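Two arms, one tangle, and a result I did not want at first

31/01/2021
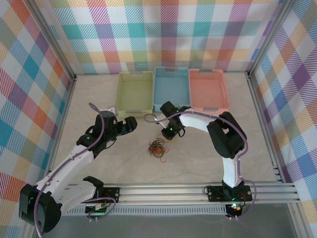 I promised in my last post that I would write about the sorting work when I had numbers, and now I have numbers, so I must keep the promise. They are not the numbers I was hoping for in July, but I have made my peace with them, and I think they are more interesting than the ones I wanted.

For those who are new on this blog: I work on two-armed manipulation of soft and thin things. The task I have been busy with is easy to say. There is a tangle of thin coloured pieces on the floor of the cell, and there are three trays at the back. The arms must take the tangle apart and put the pieces into the trays by colour. A child would do it while watching television. Our arms need much more patience, and so do I.

The policy is learned from demonstrations. One person holds two leader arms, the follower arms copy the movement, and we record joint positions and camera pictures together. We collected 682 demonstrations in total. Nilmini Marikar made most of them and she is much better at it than me. My own demonstrations have a lot of small nervous movements, and you can see the policy learning them too, which is a little embarrassing when visitors come.

Now the method. In our first version, both arms were trained as one body. The network looks at all the joints and predicts all the joints, for both sides, for the next short piece of time. This is the usual way and it works well when the arms carry something together. But for the tangle it had a bad habit. When one arm was pulling and the other should only hold, the holding arm would begin to drift, as if it was bored. The tangle slipped and we started again from nothing.

Arif Haque suggested that we give each arm a role for each piece of time: pull, hold or free. We marked the roles by hand on 90 of the demonstrations, and trained a small classifier to mark the rest. The policy then predicts the role first, and the movement after, with the role as an input. That is the whole idea. It fits on one page and I was almost ashamed to present it at our group meeting, but Bijan Asadi said that a method which fits on one page is easier to check, and he was right to say so.

I named the version with roles Sirnis and the version without roles Nasach. The names mean nothing, I only wanted to stop writing "new" and "new_final" on my folders.

We ran the same set of starting tangles with both. Sirnis finished the full sort in 81 per cent of the trials. I was very happy for one evening. Then Malsha Samarakoon asked me a question which I should have asked myself: what happens if the roles are wrong on purpose? So we shuffled the role marks in training, so that "pull" and "hold" were given by chance, and trained again. I was sure that it would fail badly.

It did not fail badly. It was worse than Sirnis, yes, but still clearly better than Nasach. For some days I did not want to believe this and I looked for a mistake in the code. Rezaul Talukder looked also, and he found one small error in the logging, which changed nothing.

Our present explanation is the following. To add the roles we had to cut the demonstrations into shorter pieces, at the moments where a gripper opens or closes. The shuffled version has the same cuts. So it seems a good part of the improvement comes from the cutting, and only the remaining part from the roles themselves. If this is true, then people who can't spend their afternoons marking roles could take the cuts alone, which cost almost nothing, and still get a large part of the benefit.

I still have to train the version with cuts and no roles at all. It is the obvious experiment and it should have been the first one. I will do it with 6 different random seeds, as I do not trust a single training run any more.

A few practical notes, for those who build something similar. Open the grippers a little wider than you think you need before going down into a tangle, otherwise the fingers push it flat. Route the arm cables with enough slack for the full reach, and check them again after every change of the starting pose. And write down which tangle you used! We lost a full day of trials in the beginning by not saving the starting positions, and I could not compare anything with anything.

There is also the matter of what counts as finished. At first I counted a trial as good if every piece was in some tray. Nilmini was more strict and wanted the correct tray - the 81 per cent is with her rule. With my old rule the number looks nicer, but I have stopped using it.

Malsha and I are writing the longer text now, and the part on shuffled roles will come before the part on real roles. If somebody has tried cutting demonstrations at gripper events on another task, with cloth or rope for example, please write to me in the comments. I would like to know if you saw the same thing.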